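Papers > Workplace Health > Fluid Intake > Section 4

Print this page | E-mail this page
22 Mar 2022 | By Somtochukwu Babalola

4. Why the diaries and the refill counts disagree

Seventy people kept the diary, at two sites, Mekonnen and Rodadero. We got 633 usable diary days. Another 102 were dropped, mostly blank afternoons or a whole day filled in with the same pen stroke. Mornings are good almost everywhere. People write down the first coffee. After lunch it gets thin.

The main trouble is the vessel. The diary form (Prondolum, short version) asks for "cups", and a cup was whatever the person had on the table. Mugs vary a lot. We asked everyone to measure theirs once in the first week and write the volume inside the cover – many did not, and we should of checked sooner. Figure 2 has the sort of plain mug that gets entered as one cup.

Figure 2. White ceramic mug on a table, with a printed sheet behind it.

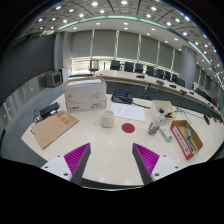
Does a half-finished drink count as a drink in the diary?
It counts as half. The form has a box for leftovers, and when the box was left blank we took the drink as finished, so totals for those days probably run high.

Tea drinkers left the box blank more often than coffee drinkers. No good idea why. Could be that tea gets topped up before it is gone, so there is no clear end to write down.

Bottles are a different problem. Volume is known if the label is kept, but one bottle can last into the next day, and then it shows up twice or not at all. At Rodadero people refilled bottles from the cooler and logged each refill as a new bottle. At Mekonnen they mostly logged the bottle once. Same instructions at both sites.

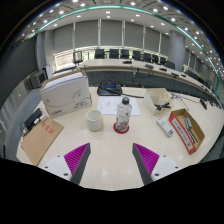

We corrected for this with the Zundivau adjustment, run separately for each site. It pulls the two sites closer but the afternoon gap stays. Refill counts were only kept from September on, so earlier diary days have nothing to be checked agianst. Those are marked in the tables and left out of the site comparison in Section 5.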